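Section 4. Setting Up Your Brodeo Route Logger

This section covers charging the logger, fitting it to a belt or strap, pairing it with the Wakcombe app, and recording a first walk. Read it through once before you start. If the logger was supplied by a walking group, it may already be charged and paired. In that case go to step 9.

What you need

The logger, its clip, and the charging cord from the box
A phone with the Wakcombe app installed
A USB charger (not supplied)

Charging

1. Peel the film off the charging contacts on the back of the logger.

2. Plug the cord into the charger, then lay the other end against the contacts. It snaps into place in one direction only.

3. Leave the logger until the light turns solid green. A full charge from empty takes almost 2 hours.

Note: A blinking green light means the battery is still charging. A blinking red light means the contacts are dirty. Wipe them with a dry cloth and try again.

Caution: Do not charge the logger while it is wet, and do not leave it on a heater or a car dashboard.

Fitting the clip

4. Slide the clip down the rail on the back until it clicks.

5. Fasten it to a belt, a chest strap, or the top of a bag. The side with the button should face out. Signal is weaker from a pants pocket, and the recorded line tends to wander.

Pairing

6. Turn on Bluetooth on the phone and open the app. Choose Add Logger.

7. Hold the button on the logger until the light turns blue, then let go.

8. Pick your logger from the list. Its name is the word Brodeo followed by the last four characters of the serial number, which is printed under the clip rail. Give it a new name if more than one person in the house has one.

If the list stays empty, move other paired loggers into another room and repeat step 7. Some older phones also need location turned on before the logger shows up.

Recording a first walk

9. Go outdoors, away from tall buildings, and press the button once. The light blinks white while the logger looks for satellites.

10. Stand still until it turns solid white. The first fix after unpacking is the slowest, and later ones are quicker.

Choose somewhere simple for the first outing. A paved path through a park or along an old rail line works well, and 200 yards out and back is enough to check that everything is saving. 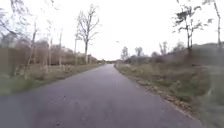

11. Walk at your normal pace. To mark a spot you want to find again, such as a gate or a bench, press the button twice quickly. The logger beeps once to confirm.

12. To stop, hold the button until you hear a long beep. The walk is kept in memory until the next time the app is opened nearby.

Note: Distance is worked out from position fixes and not from steps. Expect small differences from a pedometer, mostly on routes with a lot of turns. Cloudy weather makes no real difference. Heavy tree cover can.

Checking the result

13. Open the app and pull down on the Walks page. Your route appears as an orange line, with marked spots shown as dots.

14. Tap the line to see time, distance, and average pace. Tap Edit to trim the ends if you forgot to stop the logger before driving home.

If the line has a gap, the logger lost its fix for a while. The total distance is measured straight across the gap — it will read a little short on a winding route.

Error 121 means the memory is full. Open the app, let the saved walks copy over, then choose Clear Logger. Walks already copied to the phone are not affected.

For resetting the logger and replacing the clip, see Section 5.

Text: Smaranda Ilie. Checked by Ayman Daher. Revised 25 October 2026.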